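Notes for week four, to go with the session on household waste and what happens to it. I've written these up at more length than I meant to, as usual, so do feel free to read the bits you need and come back to the rest with a cup of tea.

# What We Throw Away: Metals and the Kerbside Bin

Last week we spent most of our time on glass, and I promised that metals would be a cheerier subject. I think they are! Glass is heavy and breaks and is forever getting mixed up by colour, whereas metal is worth good money nearly everywhere, and has been collected, traded, stolen and melted down for as long as people have been making things out of it. If you remember only one thing from the first half, let it be that scrap is an old trade and kerbside recycling is a very young one that sits on top of it.

## Before the bins

In Losstead, which is the town I keep coming back to in this course (I grew up a bus ride away, so you must forgive me), there was a scrap yard by the canal long before there was any council collection. People brought in bedsteads, boilers, bits of railing, and were paid by weight. Tins from the kitchen were hardly worth the walk, and most of them went into the ash bin with everything else.

The drinks can changed that, slowly. A single can weighs next to nothing, but a street gets through a great many of them, and aluminium takes so much energy to make from ore that melting an old can is a bargain by comparison. The figure usually given is that recycled aluminium needs only a small fraction of the energy of new metal -- you will find different numbers in different books, depending on what the author has counted, and I'd like you to notice that when you do the reading.

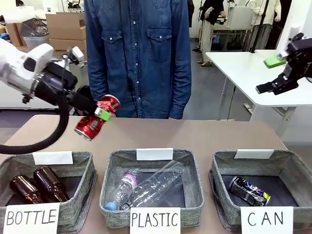 The other great change was sorting. Early schemes asked the householder to do all of it, and the Losstead pilot handed out separate bags for steel, for aluminium and for foil, with a leaflet that ran to two sides. It was a lovely leaflet. It was also far too much to ask of somebody with a baby on one hip and the tea boiling over, and the bags came back full of all sorts. After 30 weeks the council gave up on the three bags and went over to one box for all metals, with the sorting done later at the depot.

## How metals are told apart

You'll want a rough idea of this for the written task, so I'll go slowly.

**Steel and tinplate.** Food tins are mostly steel with a very thin coat of tin or lacquer. Steel is magnetic, so a strong magnet hung over a moving belt lifts the tins out and drops them to one side. It is simple and cheap and has hardly changed over the years.

**Aluminium.** A magnet won't pick it up. The usual method is the eddy current separator, a drum with magnets spinning fast inside it. The changing field sets up small electric currents in the aluminium, those currents make a field of their own, and the two push against each other so that the can hops off the end of the belt and over a divider. I know that sounds like a conjuring trick. We'll do the kitchen version in the session, dropping a magnet down a length of aluminium pipe and watching it dawdle, and I promise it makes more sense once you have seen it.

**Foil and trays.** Also aluminium, but thin, and often dirty. Small scraps of foil tend to slip through the screens with the grit, and so many councils ask people to scrunch their foil into a ball before it goes in.

**Everything else.** Pans, coat hangers, taps, the odd bicycle bell. These vary from place to place, and I'd ask you to look up the rules where you live before you write a word about them. Students do tend to assume that the whole country does what their own street does.

## To crush or not to crush

I get asked this every single year, generally by somebody who has been having an argument about it at home. The answer depends on the collection. Where all the recycling goes into one bin together, a can squashed perfectly flat may travel along with the paper at the plant, which nobody wants. Where metals are collected separately, squashing saves room and does little harm. In deposit schemes, where you feed the can into a machine and get your money back, it generally needs to be whole enough for the label to be read, and a badly crumpled one may be handed straight back to you.

So there isn't one rule, and please be kind to whoever you've been arguing with.

## Case study: Haugland and Karko

Your reading pack has two short pieces on these, and I'd like you to set them side by side. Haugland is a coastal district with a deposit on every drinks container. The shops there take back the empties, and the local report gives 303 return points, counting the little ones on the ferries. Karko is inland, with no deposit at all, and relies on a kerbside box collected every 2 weeks.

Things to look out for as you read:

- Who pays for the collection, and who is paid for the metal?
- What happens to cans that people finish away from home, at the station or in the park?
- How does each place deal with visitors, who don't know the rules?
- Does either report say how much was collected but then rejected? (One does. It's tucked away in a footnote, and I think it is the most interesting line in the whole thing.)

Please don't treat Haugland as the good pupil and Karko as the naughty one. The Karko scheme was set up with very little money, and its boxes reach farms up long tracks where a return machine would be no use to anyone.

## A word on Jarano

Some of you will have come across the Jarano study in other courses, on the people who make a living by picking cans from street bins and selling them on. I've put it under further reading, though really I'd love everyone to have a go at it. It is nearly 40 pages, and the middle section is heavy with tables, but the opening and the interviews are beautifully done. It asks who loses out when a city tidies up its waste and puts locks on the bins, and we'll come back to that in June when we talk about work and wages.

## For next time

Write a page (a page and a bit is fine, I shan't measure) on one metal object you have thrown away. Say what it was made of, as far as you can find out, which bin it went into and where you think it travelled after that. If the trail goes cold, say where it went cold and what you tried. A phone call to the council depot counts as research, and they are often very pleased to be asked.

Bring a fridge magnet if you have one to spare, and a few clean empty tins of different kinds. I'll bring the pipe.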